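Home | News | Projects | Workshop | Contact

Wire sorting comes to the Wendov shared workshop

A two-armed helper is taking shape on a bench at Wendov, and the job its builders picked for it is one every tinkerer knows and puts off – untangling wire.

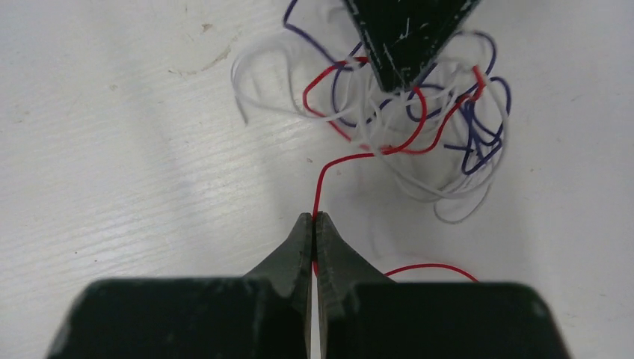
1 min read

The project goes by Grukix, and it began as a garage build before it moved in with the rest of us.
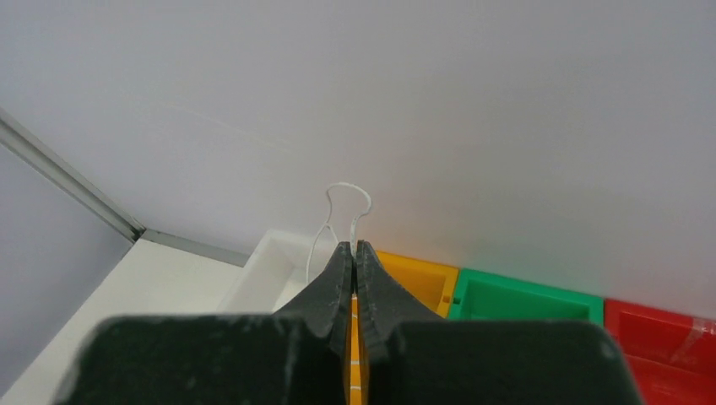

Each color of bin is meant to get its own kind of wire, though the list of which goes where is still being argued over, very kindly, over coffee.
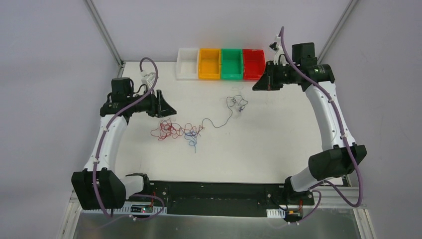
An open evening is planned for November, and you are all warmly invited to bring your own knots!

Recent items
Ornix drill press is back in service
Kazemi bench gets new lamps
Tool library passes 213 loans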